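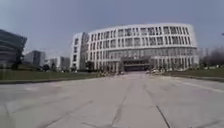

Hodasow — préparation d'achat, robots de livraison extérieurs
Fiche de contrôle du parcours, février
Remplie par : Yuk-lan Lam
Budget : ligne 2817

1. Revêtement
Dalles de béton, joints larges par endroits. À vérifier avec le diamètre de roue du Trido.
Statut : réserve

2. Bordures
Bordure basse côté pelouse. Demander à Sulletti si le capteur avant la détecte de nuit.
Statut : à confirmer

3. Approche de l'entrée
Vélos et piétons sur le passage. Arrêt automatique exigé au cahier des charges — pas en option.
Statut : réserve

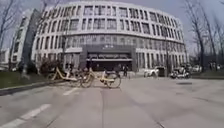

Approche de l'entrée principale, vélos jaunes devant l'auvent.

4. Voitures garées
Prévoir un tracé qui reste à l'écart des véhicules, côté droit en arrivant.
Statut : à tracer

5. Recharge
Deux bornes demandées, abri compris. Le devis Wuisan ne compte pas le raccordement.
Statut : devis à refaire

6. Maintenance
Contrat de plus de 17 mois chez Sulletti, 11 chez Wuisan. Pièces d'usure à chiffrer à part dans les deux cas.
Statut : en attente

Commentaire : pas de commande avant la levée des points 1 et 3. L'essai du Trido chargé se fera sur le parcours complet, aller et retour.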